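Rodeck opens orders for tabletop arm kit

8 September 2022

Rodeck has begun taking orders for its tabletop arm kit, a build-it-yourself set sold to schools and hobby clubs. The first 137 kits ship in January from Bedlow.

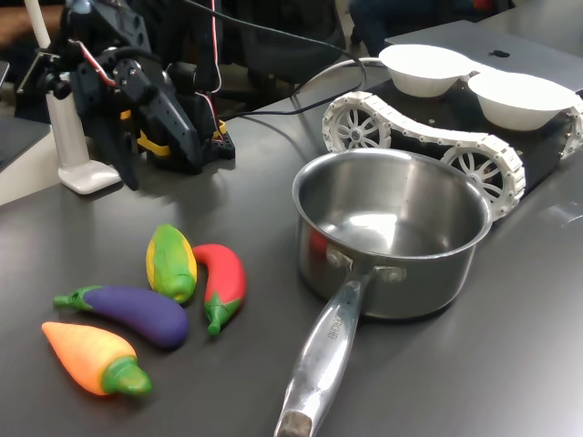
Orders go through Skanbridge, which also handles spare parts. The arm has a two-fingered gripper and stands on a perforated base plate - toy vegetables and a saucepan make a simple sorting exercise. Each kit comes with 10 printed lessons.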